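Laundry sorter and folder, part-time -- Urnmont Garment Care, Dutcombe

2 min read

Urnmont Garment Care is looking for a part-time sorter and folder for our Dutcombe site. The job is sorting mixed clothing and household fabrics, checking each piece, folding it and getting it ready to go back to the customer. It suits someone who likes steady work and doesn't mind doing the same thing carefully many times over.

We handle everyday clothes for households and small accommodation businesses in Dutcombe and Carbone. Most of it arrives mixed together. A typical pile might have dark clothing on top of a floral print, with something purple showing underneath, and it all has to be separated before anything else happens.

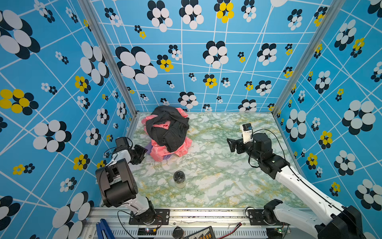

What you will do

Separate mixed piles by colour and by fabric. Darks, pale prints and plain colours go to different benches.

Check pockets and seams on every garment. Anything found in a pocket goes in an envelope with the order number on it.

Fold to our house sizes. You will be shown these in your first week and there is a chart on the wall at each bench.

Set aside anything torn, stained or missing a button, and write it on the order slip. You won't be doing repairs.

Keep your bench clear and wiped down between orders. Customers' items are never put on the floor of the building, even for a minute.

Hours and pay

The position is 8 hours a week to start, split over 2 mornings. There may be more hours from November, when the holiday rentals get busy, but we can't promise this. Pay is hourly at the award rate, paid fortnightly. Extra shifts are offered to existing staff first.

We pay a one-off allowance of $200 after you finish your probation, which can go towards work shoes or anything else you need.

What we are looking for

You don't need laundry experience. We will train you. You do need to be able to stand for most of a shift, tell similar dark colours apart under indoor lighting, and read handwritten slips. Navy and black are the ones that catch people out. If a thing is bunched up or half under something else, lift the top piece off first and then open out what is beneath it -- don't drag it from the bottom.
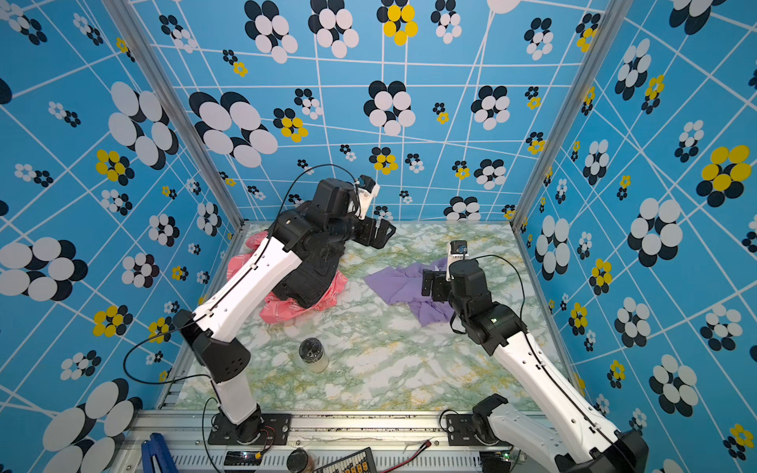 Loose, light fabrics take longer to learn than trousers or jackets because they slide about and won't hold a crease, so we start new people on the heavier things and move them across when they are ready. We would sooner you took your time over an order and got it right. Speed comes after a few weeks and we don't set a target during training.

Some of our customers have allergies, so please don't wear perfume or aftershave on shift.

Getting here

Our building is 40 metres from the Grorkado bus stop, on the same side of the road. There is free parking at the rear and a bike rack by the side door. The lunchroom has a fridge and microwave.

How to apply

Send a short letter or email telling us which mornings you are free and when you could start. A resume is welcome but you don't have to include one. You can also drop your letter in at the front counter before 3 pm. Applicants we want to meet will be asked in for a short talk and a paid trial shift.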